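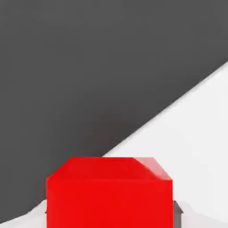

A red block on a white tabletop.

Nikbridge Toy Library: Questions We Hear a Lot

How do I join?
Come by the front desk any time we're open and bring something with your current address on it (a phone bill is fine, and so is a letter from school). Filling in the form takes a few minutes, and you can borrow the same day. Children are very welcome to come along and choose, though you may want to leave yourself a little extra time if they do!

What does it cost?
Membership is $48 a year for a household, however many children live there. Grandparents and other relatives can be added to the same card at no charge. If the fee is hard to manage right now, please have a quiet word with Lai-ching Liao at the desk and she will sort something out with you.

How many toys can we take, and for how long?
Up to four at a time, for three weeks. You can renew once by phone or email unless another family has put a hold on the item. Puzzles and card games count as half a toy each, a rule that goes back to our very first year and has caused a good deal of cheerful arguing ever since.

We lost a piece. Are we in trouble?
Not at all. Pieces go missing, and we would so much rather hear about it than find out later. Write what's missing on the yellow slip in the bag. We keep a big drawer of spare blocks, dice and play food, so often we can put things right on the spot. If a whole toy is lost, we ask for part of the replacement price.

How are the toys cleaned?
Everything that comes back is wiped down or washed before it goes on the shelf again. Dress-up clothes and soft toys go through the laundry, so they usually take a couple of days longer to reappear. Please don't put wooden toys in the dishwasher at home, however tempting it is. A damp cloth will do nicely.

Do you take donations?
We do, and thank you for thinking of us! We're happy to have complete sets in good shape. We can't accept car seats, cribs, anything with a missing battery cover, or stuffed animals that have already been well loved. Call ahead if you have more than a box or two, as our back room is small.

Can I book a party box?
Yes. Party boxes go out for two nights and need a $20 deposit. December fills up early, so ask in the fall if you can.

Who picks the toys?
Mostly Kyu-ri Yeo, who reads every suggestion card in the jar by the door. If there's something your child keeps asking for, write it down, and add their age so she can look for the right version.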